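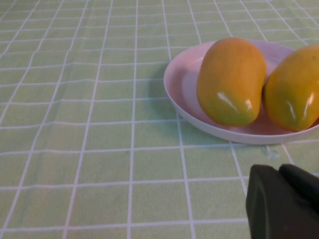
Two mangoes on a plate at a Destix handling station, with the gripper at lower right.

Fruit packer Givier has moved a second group of sorting staff off hand placement and onto supervision of robot stations supplied by Destix, the company said in September.

Each station handles whole mangoes one at a time. Trials are run on a cloth-covered bench, and the same gripper is then used on the packing line. Givier puts the current rate at 784 pieces per station per shift, against 1,390 for an experienced packer working by hand. The stations run overnight, when the shed was previously closed.

Ksawery Nowicki, who manages the line, said the change had altered the job more than the headcount. Packers who used to stand at the belt now clear stoppages, check fruit for bruising and record every missed pick. "The wrist work has gone, and the screen work has gone up," he said. "A few people have asked to go back to the belt and we have let them."

Staff on the new roster receive 100 hours of paid training, most of it on grip settings and lockout procedure. The pay grade for station operators has not been settled. The current agreement recognises packers and forklift drivers but has no category for the new role – talks are due to resume after the harvest peak.

Givier will keep hand packing for soft and overripe fruit. A review is planned once the stations have logged 4,000 hours of operation, with bruising rates and operator injury reports to be compared with those from the manual line.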